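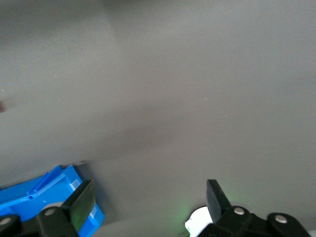
片付けの相談を受けるとき、バン・ユナさん(Yu-na Bang)はまず作業台を決めるところから始める。棚や箱を買うのはずっと後でいいという。今回話を聞いたのは、細かいおもちゃの部品や工作の材料を家庭でどう仕分けるかについてだ。バンさんは収納の相談室「Iroritz」を開いて6年になる。仕分けに使う面は、つやのない灰色の無地がいいと話す。「柄のある布を敷くと、小さいものが見えなくなります。灰色なら、青いプラスチックのような強い色はすぐ目に入りますし、白い小さな粒が散っていても気がつきます」

以前は白い台を使っていた。白い部品や透明な部品を見落とすことが続き、灰色に替えたそうだ。黒も試したが、ほこりばかり目立って落ち着かなかったという。

仕分けの手順は単純だ。箱の中身を一度に全部出すことはしない。片手でつかめる分だけを台にのせ、行き先が決まったら次を出す。「全部出すと、夕方までに終わらなかったときに困るんです。床に広げたまま夕飯の支度になって、結局また同じ箱に戻すことになります」。1回の作業は20分で区切り、途中でも手を止める。

分け方は色ではなく形で決める。色で分けた箱は見た目がきれいだが、使う側は色で探していないことが多い、というのがバンさんの考えだ。「子どもに『何を探しているの』と聞くと、『平たいの』とか『溝のあるやつ』と答えます。それなら平たいもの、溝のあるもの、で分けておけばいい。大人が名前をつけ直す必要はありません」

容器についても聞いた。相談者の家に行くと、買ったまま空いている箱がよく出てくるという。大きさの違うふた付きの箱がいくつもあり、重ねると崩れる。バンさんが最初に勧めるのは3種類までに絞ることで、自宅では浅い箱、深い箱、取っ手のある箱だけを使っている。「深い箱に細かいものを入れると、下のほうは二度と見ません。浅い箱に入る量が、その家で使う量だと思ってください」

プラスチックの箱は溝の掃除が面倒だという声もある。補強のための凹凸があるものは、角にほこりがたまりやすい。バンさんは乾いた刷毛で溝をはらってから、固く絞った布で拭く。洗うのは年に一度、2月にまとめてやっている。

壊れた部品や、何の一部かわからないものはどうするのか。「保留の箱をひとつ作ります。ひとつだけです。いっぱいになったら、古いものから見直します」。見直しには子どもも呼ぶ。親が見てもわからない部品を、子どもがすぐに言い当てることは珍しくないそうだ。

これまでで一番量が多かったのは、兄弟が集めた部品を一部屋分預かった家で、保留に回ったものだけで200個あった。最後の見直しでそのうち半分以上に行き先が見つかった。残りは家族で話し合って処分した。

ラベルについては、あまり熱心ではない。「貼ってもいいですが、最初のひと月は紙をテープで留めるくらいにしておいてください。分け方はたいてい変わります」。バンさんの家でも、工作材料の箱は去年から中身が入れ替わり、紙を貼り直したところだ。

作業台は使い終えたら拭いて、何も置かずにおくという。「置き場所が決まらないものは、必ず台に集まってきます。うちも夫の鍵がよくのっています」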